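搬家以后台式机偶尔自动重启，是电源的问题还是内存的问题？

Trukico 互助社区 > 电脑与网络 > 硬件故障

发帖人：慢慢学中文的工程师

大家好。中文不是我的母语，如果有写得不清楚的地方，请直接问我，我会再解释一次。

我的情况是这样。六月我从 Gradesthorpe 搬到现在的城市，台式机是跟别的行李一起用货车运过来的。搬家以前，这台电脑用了很长时间，没有出过问题。搬家以后，它有时候会自己重启。没有蓝屏，也没有错误提示，屏幕突然变黑，然后重新开始启动，好像有人按了重启键一样。

我注意到下面这些现象：

重启大多数发生在晚上，在我用电脑写文件或者看视频的时候。玩游戏的时候反而很少发生，这一点让我很不明白。

处理器的温度在普通使用的时候是 53 度，我觉得这个数字是正常的。

系统的事件日志里只写了“系统在未先正常关机的情况下重新启动”，没有别的有用的信息。

内存是两条，频率设置在 3000，买来的时候就是这样设置的，我从来没有改过。

我已经做过的事情：把显卡的驱动程序删除以后重新安装；把机箱里的灰尘清理干净；换了一根电源线。这些都没有用。

朋友告诉我一定是电源坏了，应该马上买新的。可是新的电源不便宜，我想先确定原因再花钱。请问有没有一种比较有顺序的检查方法，普通人在家里也可以做？我家里只有螺丝刀，没有万用表。

谢谢大家的耐心。

回答者：Dewan路口的老住户

先说我的意见：不要先买电源。我也不是在中文环境里长大的，所以我会写得慢一点，一步一步地写，希望对您有帮助。

第一步，检查墙上的插座和插线板。您说换过电源线，但是没有说换过插座。新房子的电路跟旧房子不一样，晚上家里别的电器也开着，比如空调、热水器、电磁炉。请把电脑直接插在墙上的另外一个插座，不要经过插线板，用几个晚上看看。我自己以前遇到过这个情况，原因是插线板里面的金属片松了，轻轻碰一下桌子，电脑就会断电。

第二步，在系统里关掉“自动重新启动”。打开系统属性，选择高级，在“启动和故障恢复”里面把那个勾去掉。这样，如果是软件或者驱动程序的错误，屏幕会停在蓝屏，您可以看到错误代码。如果关掉以后还是直接变黑再启动，那么比较可能是供电或者硬件接触的问题。

第三步，关机，拔掉电源线，按几次开机键，把剩下的电放掉，然后打开侧板。做这些工作的时候，请把机箱平放，不要让它站着。站着的时候您用力按内存或者显卡，机箱会移动，手也不容易用力。

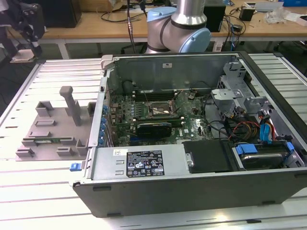 机箱侧放，侧板已拆下，可以看到主板、内存插槽和显卡

平放以后，请检查这几个地方：

主板上最大的那个供电插头。请先拔出来，再插回去，要听到卡扣的声音。运输的时候有震动，插头可能出来一点点，从外面看不出来。

处理器旁边的小供电插头，检查的方法相同。

内存条。两条都拔下来，用干净的橡皮轻轻擦金手指，把橡皮屑吹掉，再插回去。两边的卡扣都要扣好。

显卡。先拧开固定的螺丝，按住插槽旁边的卡扣，平着拔出来，再插回去。

散热器不需要拆。如果您一定要拆，就需要重新涂硅脂，没有硅脂请不要动它。

第四步，如果还是重启，请进入主板设置，把内存的频率从 3000 改回默认的频率。有的时候内存用了几年以后，在原来的频率就不太稳定了。改完以后如果不再重启，那么电源就没有责任。

第五步，每次只用一条内存，用两天，再换另一条。这个方法比较花时间，可是不需要任何工具。您也可以晚上睡觉以前运行内存检测软件，早上起来看结果。有一个错误也是不正常的，不要觉得一个错误没有关系。

关于“玩游戏的时候不重启”：我认为这一点很重要。如果电源的功率不够，一般是在游戏的时候出问题，那时候显卡用电最多。您的电脑是在比较轻松的时候重启，所以我会先怀疑插座、插头的接触和内存。另外还有一个可能，就是主板设置里的节能选项。有些旧的电源在处理器进入很低功耗的状态时会不稳定。您可以把这个选项关掉试一试，名称每个主板不一样，通常有“C-State”这个词。

请一次只改一个地方，并且用纸写下来。如果同时改了三个地方，问题没有了，您也不知道是哪一个原因。

最后，如果您闻到烧焦的味道，或者电源发出奇怪的声音，请马上停止使用，不要继续按照我的步骤做。也请不要打开电源的外壳，里面的电容在断电以后还可能有电。

回答者：drurer_fan9

换电源，不用想。我那台也是这样，换了就好了。

回答者：夜班网管

楼上说换电源的，人家已经说了想先确定原因。

补充一点：看一下机箱前面的重启按钮。搬家的时候如果被压到，按钮会卡在里面，或者接触不好，桌子震动一下就重启。把主板上标着 RESET SW 的那个两针的小插头拔掉就可以了，没有它电脑照样能用，开机键是另外一组线。拔的时候记一下原来的位置，别跟电源灯的线弄混。我在 Drurer 的机房见过两次这种情况，前面的人都已经把内存换过了。

还有，货车运输最容易出问题的是比较重的显卡。如果显卡往下垂，插槽可能受过力。装回去以后从侧面看看是不是平的，不平的话找个支架撑住。

发帖人补充：

非常感谢各位，特别是第一位，写得这么详细，我每一句都看懂了。

我按照顺序做了。换插座以后，还是重启了一次。关掉“自动重新启动”以后，也没有看到蓝屏。然后我打开机箱，发现处理器旁边的小供电插头没有完全插到底，卡扣没有扣上。我把它重新插好，内存也擦了一遍。

我知道应该一次只改一个地方，但是机箱已经打开了，我就一起做了，对不起。现在已经用了 9 天，没有再重启。重启按钮的线我还没有拔，先留着这个办法。内存的频率也没有改，还是 3000。

如果以后再出现，我会回到这里写结果。还想问一个小问题：那个小插头的卡扣感觉有一点松，需不需要用扎带固定？还是不要动它比较好？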